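Skeslow Clothing Exchange — Back Room Checklist, with my comments

Filled in by Nneka Odukoya, 23 July 2023
Next check: August

Musa asked me to write more than ticks this time, so here goes! Same list as always, plus whatever crossed my mind while I was in there.

ROOM

1. Exit door opens fully from inside
OK. It sticks a little at the top but one push does it. Please stop parking the Irkon cart there, I moved it twice.

2. Walkways clear
Not OK when I came in, OK when I left. Two bags of coats had slid off the pile and were lying right across the way to the sink.

3. Extinguisher in place, tag in date
OK. Tag number is 203, same as on the sheet (last time somebody wrote down the one from the hallway).

4. Lights
One tube over the folding table flickers. You can work under it, but checking dark clothes is miserable — I carried mine over to the window.

STEAMER AND IRON

5. Cords and plugs
Etum steamer is fine. The iron cord is getting stiff near the handle, no bare wire, but I'd like it replaced before August. I've put a yellow sticker on it.

6. Water tank emptied after use
Nope! Half full. I emptied it.

7. Iron rest stable
OK.

SHELVES

8. Shelves fixed to wall
OK, gave them all a good shake. The Jibrin unit has a loose foot but the wall bracket is holding tight.

9. Nothing heavy above shoulder height
The box of boots is back on the top shelf. I took it down again and wrote BOOTS STAY LOW on the side in marker.

CLOTHES, SPOT CHECK

10. Pins, tags and sharp bits removed
Went through the sweater bin with my hands and found one safety pin, in a scarf. Run your fingers inside the cuffs and waistbands, please, it takes a minute and it saves somebody a nasty jab.

11. Seams and ribbing
This is where I always get slow, I love a good seam. Look where the ribbed band joins the body, and pull gently both ways. If you see daylight between the stitches it goes to mending. The blue-gray heathered knit has a nice long line of tiny tight stitches along the ribbing, and I'd call that a pass from what I can see. One pale speck on it, probably lint, so it gets the roller before it goes on the rail. 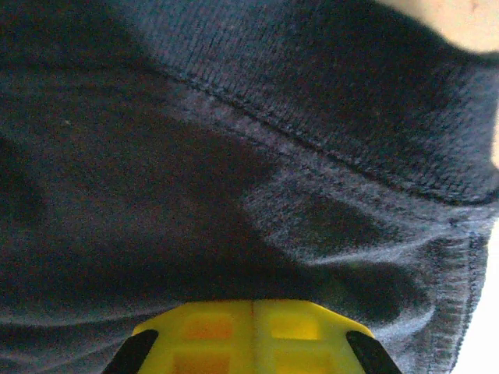
12. Hems
Check these on a flat table and follow the stitching all the way with your thumb. Three pairs of pants went to the mending bag, all with the same dropped hem at the heel.

13. Damp or musty smell
One tote, the green one by the sink. I've set it aside for a rewash and left the lid off.

TO DO

Musa — new cord for the iron, new tube for the light
Me — loose foot on the shelf unit, more lint roller refills
Everybody — empty the steamer!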